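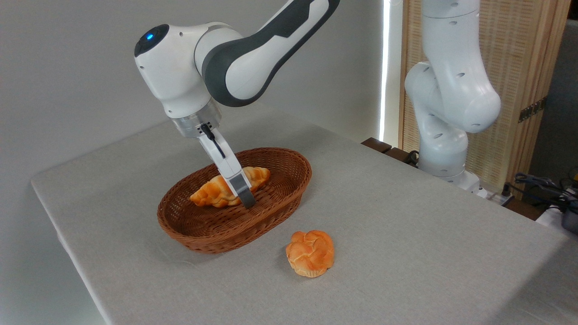
How to Pack a Carry-On Backpack So It Closes the First Time

Reading time: 4 minutes

Most people pack a backpack in the order they find their things, and then lean on it until the zipper gives in or breaks. I did it this way for years. My old Jodau went to its grave with a pair of hiking boots on top of everything soft I owned. Weight on top squashes what is underneath, and if what is underneath is a croissant in the middle of a firm downward press, you know how that goes. Shirts suffer less, but they do suffer. So start with an empty bag and everything you plan to take laid out on the bed, including the things you are pretending you won't bring.

Step 1: Take out the extra shoes

You are wearing a pair. You may bring one more. Stuff them with socks, put them in a plastic bag, and set them aside.

Step 2: Stand the bag up

Packing a backpack flat on the floor feels natural and gives you a lovely even layer that slides to the bottom when you lift it. Prop it against a wall. If it has a clamshell opening, like the Kuvham I use now, unzip it only two thirds of the way and work from the bottom.

Step 3: Light and bulky goes in first

Sweater, pajamas, the packable jacket. Push them right into the bottom corners. An amazing amount of air lives down there and it travels free.

Step 4: Heavy things against your back

Laptop, toiletries, that second pair of shoes, the hardcover you will read four pages of. They belong in the middle of the bag, close to the back panel. Put them at the front and the bag will spend the whole trip trying to pull you over backward, usually on an escalator.

Step 5: Roll the shirts, fold the pants

Rolled shirts fill the gaps around the heavy stuff. Pants roll into something like a fireplace log, so fold them flat over the top. I bought a set of Pappas packing cubes and like them fine, but cubes don't make anything smaller. They make it square.

Step 6: Crushables last

Snacks, sunglasses, a hat with any sort of shape to it. These get the top pocket, and nothing else gets the top pocket. If you picked up breakfast on the way to the airport, carry it in your hand like an adult.

Step 7: Close it, then tighten it

Zip first, compression straps second. Pulling the straps to force the zipper shut is how zippers die. If it won't close without a knee, go back to Step 1 and be truthful about the shoes.

Measure the bag once it's full. Airlines care about the outside, and a soft bag grows. Mine comes to 55 centimeters tall with the lid cinched down, and a good bit more when I've been shopping.

Comments (3)

packrat_90: Heavy in the middle fixed my shoulder problem. Still bringing three pairs of shoes, sorry.

Tilly B: Do you put the water bottle in the side pocket or inside? My side pocket throws it out every time I bend over.

grumpyhiker: Fine for airports. On a trail I want my rain jacket on top, whatever the croissants think.

Related posts

Kuvham or Clellel: Which Carry-On Fits Under the Seat?
How to Wash a Backpack Without Ruining It
Fixing a Stuck Zipper With a Pencil
Are Packing Cubes Worth It?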